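Huredeck 剧场技术运行例会纪要

本网站使用 Cookie 以保证基本功能正常运行。继续浏览即表示您同意我们的 Cookie 政策。接受　管理设置

时间：星期二下午
地点：Huredeck 剧场行政楼 301 室
主持：Clodagh Phelan（技术总监）
出席：Wayne Sawatzky（舞台机械）、Tuva Fjeld（灯光与配电）、Lensa Mamo（暖通及建筑设备）
线上出席：Berenice Xolalpa（Conneely 工程公司，驻场维保）
记录：Lensa Mamo
分发：出席人员、前台经理、Holleck 排练厅值班岗

一、上次会议纪要及遗留事项

上次纪要经确认无修改。遗留事项逐项核对如下。

（一）台口防火幕下降时间复测。已完成。手动释放与电动释放两种方式均在允许时间内到位，末段阻尼工作正常。左侧导轨下部有轻微摩擦声，Wayne Sawatzky 检查后判断为导靴磨损，备件已订。关闭，另立导靴更换事项，见第二项。

（二）地下一层电缆沟盖板编号。未完成。盖板清单与现场不一致，原因是上一轮改造后图纸没有更新。由 Tuva Fjeld 重新核对后再编号，图纸以现场为准。保留。

（三）Holleck 排练厅地胶更换报价。收到两份，其中一份没有包含旧胶铲除和基层找平，无法比较。退回报价方补充。保留。

（四）后台对讲系统的主备切换。已测试，切换时通道静音时间比预期长，但不影响提示口令的使用。Clodagh Phelan 同意按现状接收，要求把静音现象写进舞台监督的操作卡。关闭。

二、舞台机械

Wayne Sawatzky 汇报。

电动吊杆的年度检查进行到后区。前区和中区吊杆的钢丝绳、卷筒、上下限位、超载保护均已检查并记录。后区 7 号吊杆的下限位开关动作点偏移，杆体停位低于设定值，现已挂牌停用。初步检查显示开关本体完好，固定支架松动。支架紧固后需要空载、额定载荷各做一次完整行程，结果签字后方可摘牌。

讨论中 Berenice Xolalpa 提出，支架松动可能与相邻卷扬机的振动有关，单独紧固之后仍可能复发。建议在支架与梁之间加装防松垫片，并在紧固后的例行巡检中做标记线检查。Wayne Sawatzky 同意加垫片，标记线由他在同一天完成。Clodagh Phelan 询问是否需要对同型支架全部加垫。Berenice Xolalpa 认为应先看标记线的变化再定，本次不列入工作范围。

防火幕导靴更换需要幕体固定在上位并做机械锁定，期间台口不能有演出或装台。Wayne Sawatzky 提出的窗口是秋季首个制作进场之前。前台经理未出席，窗口是否可用待确认。更换后须重做下降试验，试验结果附在本年度防火幕记录之后，不单独成册。

升降台液压站油样送检结果已返回。含水量合格，颗粒度接近上限。本次不换油，更换回油滤芯，下一次取样提前。取样点统一改为回油管路上的取样阀，以前从油箱上部取样的做法停止使用，否则前后数据无法比较。历史数据在趋势表中标注取样位置，不做换算。

吊具台账：上一轮清点中有一批卸扣缺少可识别的载荷标记，已单独存放。Wayne Sawatzky 建议报废。Clodagh Phelan 同意报废，要求报废前破坏螺纹，防止回流到装台工具箱。

三、灯光与配电

Tuva Fjeld 汇报。

Ollik 调光柜的固件升级推迟。厂方提供的升级包要求先清空自定义曲线，现有曲线没有完整备份。备份工具只能逐柜导出，且导出过程中该柜输出保持末态，不能在演出日操作。计划在停演日逐柜导出，导出文件同时存放在控制室工作站和行政楼服务器。全部备份完成并抽查回读之后，再讨论升级日期。

Clodagh Phelan 问不升级的后果。Tuva Fjeld 回复：现版本在网络丢包时恢复较慢，已通过把灯光网络与办公网络分离规避，短期可以接受。长期看，新购灯具的反馈数据在现版本下不能完整显示。

配电方面，舞台左侧移动配电箱的漏电保护器做了动作电流和动作时间测试，其中 6 号箱动作时间不稳定，重复测试时有一次超过允许值。该箱已撤出使用，更换保护器后重测。测试仪的校准证书将在九月到期，由 Tuva Fjeld 安排送校。送校期间如有新箱进场，由 Conneely 以自带仪器测试，并提供仪器证书复印件。

应急照明做了月度功能测试，观众厅、疏散楼梯正常。乐池通道有一盏灯切换后亮度明显偏低，更换电池后恢复。全时长放电试验安排在停演日，与调光柜备份错开，两项工作都需要 Tuva Fjeld 在场。

追光灯桥的供电插座有一路长期被临时风扇占用。Tuva Fjeld 要求拆除临时风扇，通风问题转入第四项处理。

四、暖通及建筑设备

Lensa Mamo 汇报。

观众厅空调机组的送风静压偏低，过滤器压差正常，皮带张力正常。检查发现防火阀执行器反馈为全开，但阀片实际没有完全打开。已手动复位，静压恢复。执行器与阀轴之间的连接件需更换，备件由 Conneely 提供。同一风管上的其余防火阀由 Berenice Xolalpa 在下次驻场时目视核对阀片位置，不以反馈信号为依据。

灯桥温度：夏季满座演出时灯桥温度偏高，操作人员反映难以长时间停留。原设计在灯桥上方有排风口，现场核对时发现排风支管的手动调节阀处于接近关闭的位置，何时调整没有记录。阀门逐步打开后需复测观众厅噪声，避免排风声影响池座后区。噪声测点沿用验收时的位置，空场测量，测量时关闭灯具风扇和功放机柜。

Clodagh Phelan 要求今后凡调整手动阀，均在阀体挂牌上注明日期、开度和操作人。无挂牌的阀门由 Lensa Mamo 补挂。

观众厅噪声的上一次测量数据中，低频段有一处突出。Berenice Xolalpa 认为与冷却水泵的隔振有关，水泵弹簧隔振器的限位螺栓可能没有松开。检查该螺栓不需要停机，由 Conneely 本周内完成。

屋面雨水斗已清理。化妆间走廊的渗水点在清理后未再出现新的水渍，继续观察，暂不修补顶板。

五、幕布、台面织物与储存

本项由 Wayne Sawatzky 与 Lensa Mamo 共同提出。

侧幕与檐幕的阻燃处理记录不完整。部分幕布有出厂阻燃标签，部分只有租借清单上的文字说明，另有一些在历次制作后留用的黑色织物，没有任何标签。按照场馆现行规定，台口线以内悬挂的织物须能追溯到处理日期和试验结果，不能追溯的须取样试验或撤出悬挂区。

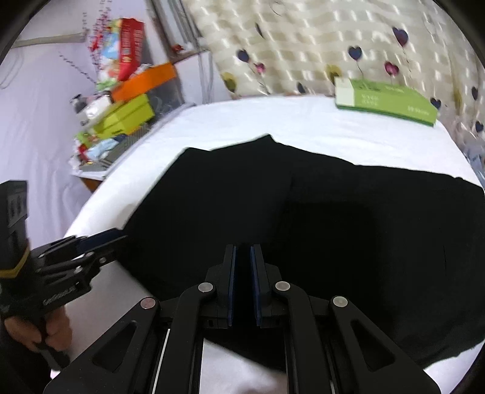
图1　平铺在白色覆面台面上的黑色织物

取样方法讨论如下。Wayne Sawatzky 主张从下摆折边内侧取样，取样后缝补，对外观影响小。Lensa Mamo 指出下摆接触地面，积尘和清洁剂残留较多，试验结果可能与幕身不一致。Berenice Xolalpa 转述试验方的意见：经向、纬向都需要试样，仅取下摆窄条不够。会议决定，取样位置选在侧边上部，由试验方给出试样尺寸，取样处贴同色补片并在台账中注明。

对尺寸较小、形状不规则的零散织物，不再逐块送检。可用于台下家具遮盖或道具打包，不得悬挂，也不得靠近灯具。储存时与有标签的幕布分架放置，架号写入台账。

关于深色织物的检查条件，Lensa Mamo 建议在浅色台面上平铺，用侧向光检查折痕、磨损和破口。吊挂状态下的检查保留，用于看挂带和环扣。两种检查使用同一张表，表中增加一栏填写检查方式。

储存间相对湿度夏季偏高。除湿机排水管改接到地漏后不再需要人工倒水，运行时间相应延长，湿度读数有下降。读数点位于门边，受开门影响较大，将记录仪移到最里侧货架后重新记录，之前的数据不作为判断依据。

幕布折叠方式：Wayne Sawatzky 说明，同一位置反复折叠会使处理剂在折线处脱落。今后入库时错开折线，或采用卷放。卷放需要的纸管由舞台部自备，不另行采购。

六、Holleck 排练厅

排练厅简易灯架的载荷牌缺失。原结构计算书已找到，但灯架后来加过横杆，计算书不覆盖现状。在新的复核完成之前，灯架只悬挂现有灯具，不得增加。Conneely 提供复核报价，由 Clodagh Phelan 审批。

排练厅门锁改为门禁卡后，消防联动释放试验尚未做。试验前该门由值班岗保持常开状态，夜间关闭前确认厅内无人。Berenice Xolalpa 指出，门禁控制器的供电来自普通照明回路，断电时锁具应自动释放，此点需与联动释放分别试验，结果分别记录。

Tuva Fjeld 提出排练厅音响机柜没有接地测试记录。会上没有找到安装时的文件。下次配电测试时一并测量。

七、记录与文件管理

现有维保记录分散在纸质登记本、共享文件夹和 Conneely 的工单系统内，同一设备的名称不统一。例如后区吊杆，登记本按位置命名，工单按电机编号命名，查找时需要人工对照。会议同意以设备铭牌编号为主键，位置名称作为备注。Tuva Fjeld 负责灯光与配电部分，Wayne Sawatzky 负责机械部分，Lensa Mamo 负责暖通和织物部分。旧记录不改名，建立对照表。

Berenice Xolalpa 说明，工单系统可以导出为表格，但附件照片须逐单下载。会议不要求下载全部旧照片，仅对仍未关闭的工单下载。

共享文件夹的写入权限收回到四名部门人员，其余人员只读。外来制作团队的技术资料放入单独目录，制作结束后由舞台部清理。

八、行动事项

1. 后区 7 号吊杆限位支架紧固、加垫片、载荷试验。Wayne Sawatzky。完成后摘牌。
2. 防火幕导靴更换窗口确认。Clodagh Phelan 与前台经理。
3. 液压站回油滤芯更换，取样点改到取样阀。Wayne Sawatzky。
4. 无标记卸扣报废。Wayne Sawatzky。
5. Ollik 调光柜曲线逐柜备份及抽查回读。Tuva Fjeld。
6. 6 号移动配电箱更换保护器并重测；测试仪送校。Tuva Fjeld。
7. 防火阀连接件更换，同管路阀片目视核对。Berenice Xolalpa。
8. 灯桥排风阀调整、挂牌，空场噪声复测。Lensa Mamo。
9. 水泵隔振器限位螺栓检查。Conneely，本周内。
10. 向试验方索取织物试样尺寸要求，修订检查表。Lensa Mamo。
11. 储存间记录仪移位。Lensa Mamo。
12. Holleck 排练厅灯架复核报价；门禁断电释放与联动释放试验。Berenice Xolalpa。
13. 排练厅音响机柜接地测量。Tuva Fjeld。
14. 设备编号对照表，各专业分别提交。

遗留事项（二）、（三）继续跟踪，责任人不变。

九、其他

Clodagh Phelan 通知，秋季首个制作的技术资料已收到，吊挂图中有一处点载荷未给出数值，已去函询问。在答复之前不分配该处吊杆。

Wayne Sawatzky 请各部门归还借用的扭力扳手，限位支架紧固需要使用。

下次会议在防火幕窗口确定后召开，地点不变。如窗口落在九月，导靴更换的作业方案须在会前分发。

对本纪要的更正意见请以书面形式送交记录人。

最后更新：2024-08-13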